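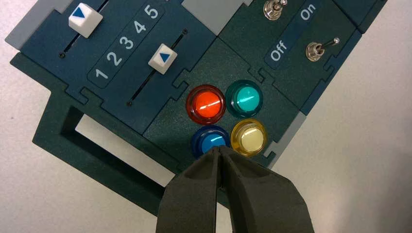

Button presses on the task board: what counts as a pass?

efa_prothero
We're rewriting our bench rules for the task board and I'd like other labs' views before June. The draft says a press counts if the fingertips are closed, they touch the coloured cap only, and the sliders haven't been bumped. Out of 90 runs, 86 passed. The other four touched the rim of a button first, then the cap.

svandamme
I'd fail those four. If the rim is fair game, you're not testing positioning anymore. The Hunodov sheet we use says cap only and we've never had an argument over it.

Efe A
Disagree. An operator's finger hits the rim all the time and the button still works. Score the button state and log the contact separately. We have 1,668 presses recorded that way and can re-score them if the rule changes.

svandamme
Fine for buttons. What do you do on the toggles, where a sideways knock can flip the wrong one?

Efe A
Wrong switch flipped is a fail, no matter what else happened.

brabec_s
Whatever you pick, write down the start state. Ours goes on the run sheet before the arms are enabled: both toggles, both sliders, knob number, and which sockets have leads in them.
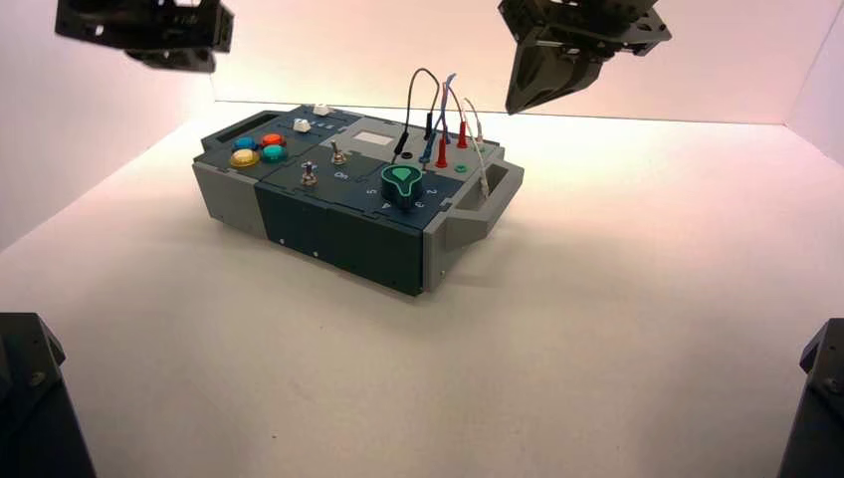 Leads are the one people skip. A loop standing up over the board can catch a finger on the way past, so we note how they're lying as well. Hands off the bench until the operator calls clear.

efa_prothero
Thanks. I'll keep cap only for the graded runs and add a contact column for the rest. Does anyone set a time limit per press?

Uyên T
2 minutes for the whole board at Gradham, none per press. It's too short in my opinion.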